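Trurkine kitchen arm – progress report for November
To: Derek Pearce, small grants, Weddale Makers' Fund
From: Jericho Dimaculangan, Hulme Street shared workshop

Hi Derek,

Sorry this one is a bit longer than the last. There was more to tell you this time, and I'd sooner put the messy parts in writing now than have you ask me about them at the end of the grant.

The short version: the arm frame is finished, the simulated kitchen is working properly, the kettle job is going well and the frying pan job isn't there yet. We're inside the budget. I need a decision from you about the gripper, and I've put that near the bottom.

The build

When I wrote last time the base plate was still out for machining and I was pretty grumpy about it. It came back, it was the wrong thickness, it went away again, and the second one fits. The arm is now bolted to the steel bench at the back of the workshop and all the joints turn under power. The shoulder still has a bit of slop in it when the arm is stretched right out. I've shimmed it once and it's better, but I'm going to have to open it up again over the break and do it properly.

The wiring took me longer than anything else. My first go at it had the cables running down the outside, and the elbow kept chewing on them. I've moved them inside the links now, with a proper strain relief at each joint – a miserable job with hands my size, but it's done and I don't plan on repeating it. The emergency stop is a big red mushroom button on the front edge of the bench and it cuts power to everything, including the gripper. I tested it every morning for a fortnight.

The simulated kitchen

You asked in your last note why so much of my time has been going into the computer side when the grant says "build". Fair question! The plain answer is that I can't afford to break the real arm, and a practice kitchen on the screen costs me nothing but electricity. The workshop also has no stove in it, and the landlord was never going to let me put one in.

So the kitchen is a model: a range with a smooth glass cooktop, stone-look counters either side, cupboards and a microwave over the top. I've been setting up little stove-top jobs in it and seeing how the arm copes. The microwave has turned out to be a very useful nuisance. It hangs low over the back burners, and the wrist has to be folded down carefully to get underneath it. My early motions all wanted to come in from above, as you would on an open bench, and they hit it over and over. I rewrote the planner so it treats the space under the microwave like a letterbox, and that sorted most of it.

We've done 700 practice runs this quarter, counting every job. I keep the log in a spreadsheet and you're welcome to a copy – the comments column is mostly me swearing in abbreviations.

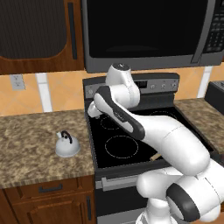
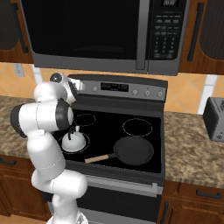
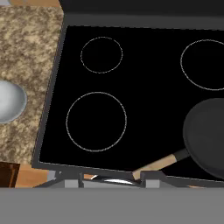
The Trurkine practice kitchen: the arm over the rear of the cooktop, the arm beside the range with kettle and pan out, and a closer look down at the pan.

How the jobs are going

Kettle: good. The arch handle gives the fingers something obvious to close on, and once it's held the arm will carry it between the counter and a burner without any drama. In the last batch of 26 attempts, it missed the grab 4 times. Every one of those was with the handle turned nearly edge-on to the gripper, so at least I know where to look. I'm adding a small sideways shuffle before the grab so it can come at the handle from a better angle.

Frying pan: not good yet. The pan is heavy at the far end and the handle is a long way from the weight, so as soon as it lifts, the pan wants to roll. I've tried gripping closer to the neck, which helps with the roll but puts the knuckles of the gripper very near the cooktop. I've also tried sliding it across the glass without lifting at all, and I think that's where we'll end up. It's how I move a pan at home anyway when I'm being lazy.

There's also the matter of where the handle points. If it hangs out over the front of the stove the arm has plenty of room to get at it, and if it's turned in towards the kettle things get crowded. For now I'm allowing both, which makes the numbers look worse but I'd rather you saw them that way.

Looking ahead, I still want to get the arm turning burner knobs in the model. I haven't started on it. It was on the plan for this quarter and I've pushed it to next, so please mark that one as late.

Money and hours

Nothing alarming. The second base plate was made at no charge, which was decent of them. I spent a bit more than planned on cable and connectors, and I've taken it out of the line for printed parts. Receipts are in the shared folder. We've used the workshop for 14 evening sessions, all at the members' rate, and the invoice for those should reach you separately.

What I need from you

The gripper we bought at the start closes nicely but the fingers are too short for the pan handle. Trinen sell a longer set that fits the same mount. It wasn't in the original budget, and I could cover it from the travel line, as I haven't been anywhere and don't look like going. Could you let me know if you're happy for me to shift it across? If you'd prefer it go through as a proper variation I'll fill in the form.

Next quarter

Shoulder joint out, fixed and back in. Pan sliding working in the model, then the same motion on the real bench with a flat sheet standing in for the stove. Knobs, as promised. After that I'd like you to come and have a look in person, if you can get over to Hulme Street one evening. Parking is easier after six and there's usually a pot of tea on – made by hand for the time being.

Thanks again for your patience with the base plate saga.

Jericho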